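Search the archive
Search
Advanced search

Subject: Re: [small-kitchens] Is a toaster oven worth the counter space?
From: Tekle Adugna
To: small-kitchens list

Lensa Admasu wrote:

> Hi all,
>
> We move into the new apartment on Thursday and the kitchen is tiny. There
> is a full-size oven but it's old and takes forever to heat, and I'm
> cooking for two most nights. My sister is offering us her toaster oven.
> It's a plain white one, a few years old, works fine as far as she knows.
>
> My questions, for anyone who has lived with one:
>
> 1. Does it really get used, or does it turn into a bread shelf?
> 2. How do you get the glass clean? Hers has that brown film on the inside.
> 3. Can I keep things on top of it? I have no other place for the
> cutting boards.
> 4. Any good recipes that fit in a small pan?
>
> Thanks!
> Lensa

Lensa, take it! Take it before your sister changes her mind!

I've had one going on nine years now (the second one, the first was a little Rornell that I wore out) and I'd give up my microwave first. I'd probably give up my couch first. We're also two people most nights, and the big oven at our place gets turned on for the holidays, for bread, and when my cousins come over and want lasagna. Everything else goes in the small one.

On your first question, it depends a lot on where you put it. Mine spent its first winter on a shelf over the fridge and I used it maybe twice a month. Then I moved it down next to the stove, where I could open the door without a stool, and from then on it was every day. Toast in the morning, leftovers at lunch, a tray of vegetables at night. So if you can spare the counter, put it at a height where you can look straight in through the glass. You want to watch things in there, they go from pale to too dark pretty fast.

Leave space behind it and on the sides too. The manual for yours should say how much, and if your sister doesn't have it anymore, look up the model number and see if you can find a copy.

Now the glass, my favorite subject. That brown film is baked-on grease and it does come off, just slowly. Unplug it, let it get completely cold, and make a thick paste of baking soda and water. Spread it on the inside of the door, leave it for an hour or overnight if it's really bad, then wipe with a damp cloth. Do it again. The second round is where you see the difference. I don't use steel wool or a razor blade on mine, and keep the paste away from the heating elements. I used to buy an orange paste called Odlow for this and it was fine, but plain baking soda does the same job and I always have a box open.

For the outside, warm water and a drop of dish soap on a soft cloth. White ones show everything - every fingerprint, every smear of butter - and the places that get grimy first are the ones you don't look at, like the strip along the top of the door, just over the glass. Wrap the cloth around one finger and go along it. Same with the handle, all the way around the back of the bar where your fingers go. Scuffs are another matter, I've stopped fighting those. A used oven has some scuffs and it cooks exactly the same.

Third question: please don't keep the cutting boards up there! I know, it looks like such a good shelf. The top gets really hot, and I learned this with a bag of hamburger buns, and the bag became part of the oven for a while. (If you ever do this, wait till everything is cold and peel it off with something plastic.) I keep the top bare now, all the time, so I never have to remember whether it's been on. For the boards, try a cheap file sorter standing on end on the counter. Mine holds two boards, the quarter-sheet pan and the cooling rack.

And recipes! Okay, these are what we make over and over:

Potatoes for two. Cut small, oil, salt, 425 degrees, flip them halfway. Mine take 30 minutes, start checking at 20. Don't crowd the pan or they steam.

Chicken thighs, bone in, same temperature, on top of sliced onions. The onions catch the fat and get sweet and sticky. Use a thermometer and make sure the thickest part is at least 165. I go higher, the meat gets softer.

Baked apples. Core them, stuff with oats and brown sugar and butter, a splash of water in the pan, 350 until a knife slides in. In July I do the same with peaches and it barely warms up the kitchen.

Frozen cookie dough balls, two at a time. Make a full batch of dough some weekend, freeze the balls on a tray and then bag them. This alone is worth the counter space, I'm serious.

Before any of that, buy an oven thermometer and leave it on the rack for a few days. My current oven runs hot by about 50 degrees at the high end and I blamed the recipes for months! And measure the inside before you buy any pans. A quarter sheet fits mine with hardly any room to spare, but plenty of ovens are smaller, so take the tape measure to your sister's.

One more thing and then I'll stop. Pull the door down by the middle of the handle, and use a real mitt when you reach in. The elements are closer than you think and I have a stripe on my knuckle from year one.

Write back when you're unpacked and tell us what you made first. I'm voting potatoes.

Tekle 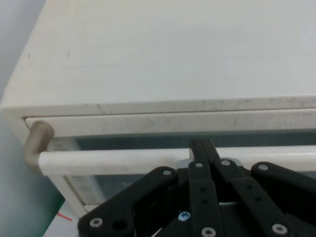

P.S. Forgot the crumb tray. Slide it out and empty it once a week, more if you're making a lot of toast. I line nothing with foil down there, mine says not to in the manual, and a quick wash in the sink is easy enough anyway.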